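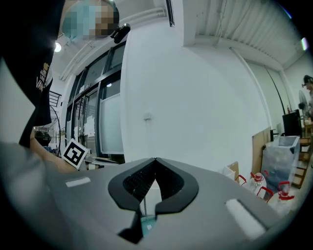
Tridham, 19/07/2023. Marker card in one hand, little black camera up on the wall.

So I finally did it. After owning Mernix for longer than I've owned my car, I drove out to Tridham for the shareholder open day, ate two of their sandwiches, asked one question that landed and one that really didn't, and drove home again with a notebook full of scribbles. A few of you asked for a write-up, so here goes. It's long. Skip to the part on debt if that's all you care about.

Quick background for new readers: Mernix makes seals and gaskets for industrial pumps. It's a small cap, it trades thinly, and on a quiet day I'm pretty sure my own limit orders are half the book. I first bought after the dividend cut, added more (too early), and it's been a middle-sized position ever since.

Getting there was easy enough once I worked out that the visitor entrance is on the opposite side from the one on the letter. Sign-in, badge, coffee. The crowd was mostly older holders plus a handful of fund people who all seemed to know each other. I sat next to Gareth Tunstall, who some of you will remember from the old message board, and he'd brought a printed copy of the last three annual reports with sticky notes in them. I had my phone and a pen that leaked.

Dariusz Michalski opened. He's been CEO for two years now and I'd only heard him on calls, where he sounds like he's reading a parking ticket. In person he's much better! He skipped most of the slides and went straight to the order book, which is what everyone wanted anyway. Orders from water utilities are holding up. Orders from chemical customers are not, and he said so plainly. He wouldn't be pushed on the second half beyond telling us to wait for the August update.

Then Brzozowska. If you own the stock you know this is the whole argument. Mernix paid $121 million for it, the market hated the price, and the shares have gone sideways ever since. What I hadn't appreciated is how separate the two businesses still are. Different order systems, different sales teams, even different payment terms for the same customer in a couple of cases. Michalski called it "the homework we put off." The plan is to have everything on one system by the end of next year. I've sat through enough of these to add a year on in my own model, and I have.

We got a walk around the shop floor next, in groups, with Prapai Nilsuwan from operations leading ours. She was the best part of the day for me. She talks fast and doesn't do jargon, and when one of the fund guys asked her about "capacity optionality" she asked him what he meant and waited for the answer. Her point was that the site can take on more work without a new building, and that the thing holding them back is trained people on the late shift. They've hired 40 since the spring and want more.

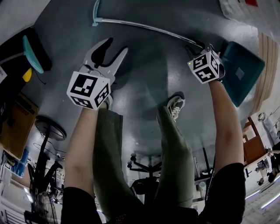

I asked her about scrap rates, and she said they're down, but she wouldn't give me a number in front of the group, fair enough. My takeaway is that gross margin has some room to creep up even if sales stay flat. I'm using 100 basis points over two years. Gareth thinks that's stingy. Gareth also thought the dividend was safe, so make of that what you like.

Lunch, then the finance session with Waldemar Makowska. OK, the debt. Most of the loan taken on for Brzozowska is at a floating rate, and interest cost has been eating the cash flow that bulls like me were counting on. Makowska wants to pay it down before he does anything else — no buyback, no bump in the dividend, no more deals. I was glad to hear it said out loud. There were grumbles behind me from someone who clearly wanted the buyback, and I get it at this share price, but I'd sleep better with the loan smaller.

My question that didn't land was on Covus. They're the bigger rival and they've been cutting prices on standard gaskets, and I asked whether Mernix would match. I got a very polite non-answer about service levels and long relationships. I tried again over coffee with Przemysław Marciniak, one of the sales managers, and he was more open about it: they've let a few low-margin accounts go to Covus and don't plan to chase them. He didn't seem worried. I'm a bit more worried than he is. Letting bad business go is fine until the rival gets a foot in the door with the good customers too, and I'd like to see the retention figure broken out in the next report. I put that on the feedback form.

So what am I doing with my shares? Nothing for now. I came in half expecting to sell and I left wanting to hold, though I'm wary of that feeling, because good sandwiches and a friendly tour have cost me money before. My plan is to wait for August. If net debt is lower and the utility orders are still coming in, I'll probably add another 1000 shares. If they announce another acquisition I'm out the same day.

One practical note if you go next year: register early, the afternoon tour slots filled up, and bring a jacket for the meeting room. Gareth has promised to send me his notes on the pension deficit and I'll post them underneath once he's happy with them.

Long Mernix, no position in Covus. Do your own homework, please!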